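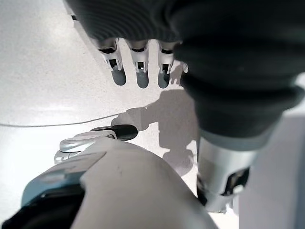
*Wrist camera on the Ganmont hand, fingers down over the floor, cable still lying across.*

August, 16:00

Second afternoon with the Ganmont hand, which Kaltinley have let us keep until the trial period runs out, and I have to say I'm growing rather fond of it. The fingertips are a lovely soft rubbery grey and the ribbed cover over the back of the hand feels far tougher than the one on our old Flikley unit (I still haven't forgiven that one for splitting at the cuff).

Solomiia Kravets ran the open and close routine at 100 cycles, then 200 more after a cup of tea, and logged no faults. I'd like to see 507 before we sign anything, as that's where the Flikley gave up, and it seems only fair to hold them both to the same colour of ruler, so to speak.

Two grumbles. The bellows on the forearm take up much of the right half of the wrist view, so we should ask Kaltinley if the mount can be moved. And the manual skips from page 16 straight to the warranty — I've written to Tkachenko in their support office for the missing bit.

To do: tidy the grey cable, save the log to the shared drive, find out what a spare set of fingertips costs.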